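Search this site Search

Small Tables, Small Shelves - Gallery

Welcome to the gallery of my table pages. I write about tables for small rooms, and how to keep them in order when you have more things than surface. The tables on this page came to me through Zitine, a small shop in Clustatby which sells furniture with very simple shapes. I paid 139 for the square one and I use it every day, mostly in the morning.

I am not a carpenter. What I know, I learned from making mistakes on cheaper wood first. Please write to me if some word is wrong.

1. The grain

Look at the lines in the pale wood. They are wavy, a little red, and in one place they bend into a long oval around a darker center. I like a top where the pattern is not the same everywhere. For a surface like this I sand by hand with 600 paper, always along the grain, and then I put on a thin coat of Bronik oil. I wait 7 hours before the next coat - more in February, when my room is cold.

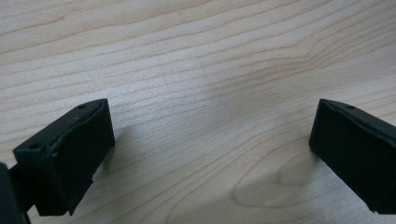

2. The wire rack

A rack with two levels is the cheapest way to get more room on a square table. The white one stands on the far half, and the near part of the wood stays open for the hands. The steel tumbler is kept in front, where it is easy to take. I put flat things on the lower level and light things on the top one. The thin metal feet of a rack can mark soft wood, so I glue 4 small felt pads under mine. The pads from Pascual hold well and they leave no color on the oil. 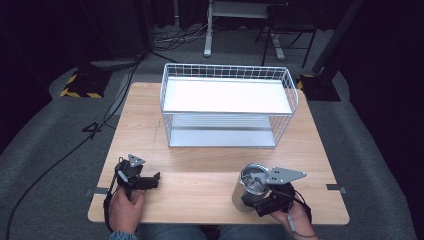 Reader comments

Pascual pads were too thick for my rack and it started to rock. I cut pieces from an old wool hat and they work fine after one year. Do you also oil the underside of the table? Mine bent a little in the first winter, and my neighbor says it is from oiling only the top.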